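# Folding a dark garment on the bed 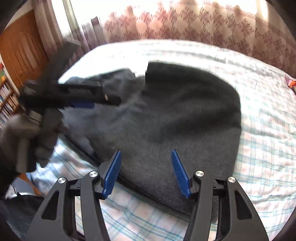
*Last modified: May, 2:14 p.m.*

**Ruth Rivadeneyra**
I wish to fold a charcoal-grey garment on top of the bed, over a plaid sheet. The finished piece must fit a drawer 27 cm wide. Which way should it be folded first?

**Milagros Salazar**
Please lay the garment face down and smooth it from the center outward. Fold both sides inward until the width is 25 cm, then fold upward from the hem.

**Kazemi**
Lengthwise first. A firm mattress helps.

**Fenau**
I roll mine.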